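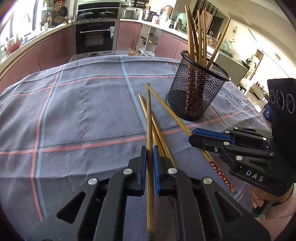 Drita Hoxha once remarked that a scorebook tells you who made the runs, but it does not tell you who made them possible. We begin the chapter with her remark because it puts the problem of batting partnerships in very few words.

## Chapter 19: Reading a Partnership

In the earlier chapters we looked at the batter and the bowler as separate persons. We learned how to calculate an average and a strike rate. These figures are useful, but cricket is played by two batters at one time, and many decisions in the middle are made by both of them together.

A **partnership** is the period between the fall of one wicket and the fall of the next. Its runs include the runs of both batters and also the extras. Students often forget the extras, and then their totals do not agree with the scorebook.

Consider the match between Pillisar and Lurkstead, played in April over two days. Pillisar lost three early wickets and had only 26 runs on the board. The fourth pair then added 200. In the newspaper almost all the praise went to the opener Bianchini, who had stayed in from the start and hit most of the boundaries. His partner, Stidix, made a much smaller score, and the report gave him one line.

When we read the scorebook ball by ball, we find a different picture of the afternoon. Stidix faced the left-arm spinner for most of her long spell — sorry readers will find her figures in Table 19.2 — and he took a single whenever the field went back. Bianchini, who had trouble with spin all season, met her for only a few overs.

This way of sharing the bowling is called **strike management**. It has a cost. A batter who takes many singles will score slowly, and a captain who looks only at the strike rate may decide to drop him.

In this chapter you will learn:

- how to separate a partnership from the two individual innings inside it
- how to record which batter faced which bowler
- how to compare pairs who batted in different conditions

The exercises at the end use a season table with 895 partnerships from club cricket. It is not necessary to work through all of them by hand. Please keep your notes from Chapter 18, as we will need the definition of a dot ball already in the first section.

### 19.1 When does a partnership begin?

The question looks simple, but a batter may retire hurt and come back later. In this book we close the partnership at the moment the injured batter leaves the field, and we open a new one when the next batter comes in. The wicket number stays the same for both.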